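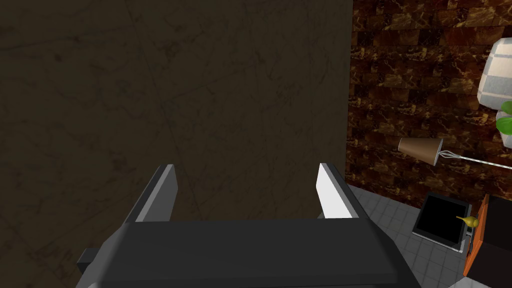
Lutfa Howlader
Responsable de comunicación y visitas, Skonmont

Skonmont abre las puertas de su laboratorio de Celby para enseñar cómo ensaya un robot antes de tocar nada de verdad

Celby, 29 de enero de 2023. Skonmont recibió en su sede de Celby a 111 visitantes en una jornada de puertas abiertas dedicada a la robótica doméstica y, muy en particular, a esa parte del oficio que casi siempre queda de puertas adentro: las horas de simulación que preceden a cualquier movimiento de un brazo real. Vinieron familias del barrio, alumnado de los institutos de la zona, profesionales de la automatización y también unos cuantos vecinos que pasaban por delante, vieron la puerta abierta y se quedaron hasta la hora del café (¡y a todos ellos les agradecemos de corazón la curiosidad!).

La mañana empezó en la sala Haque, que habíamos preparado con 70 sillas y que se llenó enseguida, de modo que hubo que repetir la demostración para que todo el mundo pudiera verla sentado y sin prisas. En la pantalla grande se proyectó lo que ve el robot simulado desde detrás de su pinza izquierda, con los dos dedos separados apuntando hacia un gran panel oscuro de aspecto marmóreo y, más allá, la pared de ladrillo rojizo y el suelo de baldosas grises de una de nuestras estancias virtuales. Es una perspectiva que al principio desconcierta un poco, porque la pinza ocupa muchísimo sitio, y a la que uno se acostumbra con una rapidez sorprendente.

Keith Kerslake, director de simulación de Skonmont, condujo las dos sesiones y fue respondiendo a las preguntas según iban surgiendo, que es como más le gusta trabajar. «En un entorno simulado podemos cambiar la pared, el suelo, la luz y los objetos de una prueba a la siguiente, y eso nos permite preguntarle al robot lo mismo de muchas maneras distintas», explicó. «Las texturas salen a veces combinadas de una forma que ningún decorador firmaría, y a mí me parece estupendo. Una casa de verdad también está llena de sorpresas».

Una de las preguntas más celebradas la hizo una alumna de secundaria, que quiso saber cómo distingue el robot lo que puede agarrar de lo que debe rodear. Kerslake aprovechó para detenerse en los paneles de gran tamaño, que pueden tapar buena parte de la vista cuando la pinza se acerca mucho, y contó que el equipo dedica semanas enteras a este tipo de situaciones, en las que el brazo tiene que maniobrar con poca información y sin precipitarse.

Después del descanso, el público se repartió entre los puestos de trabajo para probar Stalell, la herramienta con la que nuestro equipo compone las estancias virtuales. Cada grupo pudo elegir materiales, colocar muebles y utensilios y mover la pinza con un mando sencillo. Habíamos reservado 50 turnos y acabamos ampliando el horario, porque quien terminaba el suyo volvía con frecuencia a ponerse en la cola. Hubo quien se empeñó en acercarse a los objetos más pequeños, hubo quien prefirió recorrer la habitación con toda la calma del mundo, y hubo un abuelo y una nieta que compartieron mando y discutieron amistosamente cada giro.

La tarde se dedicó a los centros educativos. El profesorado asistente recibió una carpeta con propuestas para el aula, pensadas para trabajar sin equipos especiales, y pudo conversar con las personas que diseñan las pruebas, las repasan y deciden cuáles conviene repetir. Para Skonmont era importante que se conociera también a esa gente, cuyo trabajo es paciente y rara vez sale en las fotografías.

«Me quedo con las conversaciones de pasillo», comentó Kerslake al término de la jornada. «Nos han preguntado cosas que llevábamos tiempo sin preguntarnos nosotros, y ya tengo dos páginas de notas para el equipo».

Animados por la acogida, hemos decidido repetir la experiencia en octubre, con un programa más largo y capacidad para 200 personas. La entrada volverá a ser gratuita, con inscripción previa para los turnos de Stalell, y los centros que deseen reservar una visita de grupo pueden escribir desde ahora al área de comunicación, a la atención de Lutfa Howlader.

Sobre Skonmont
Skonmont desarrolla programas de simulación y control para robots de uso doméstico y asistencial. Tiene su sede y su laboratorio en Celby, donde organiza además talleres y visitas para centros educativos durante todo el curso.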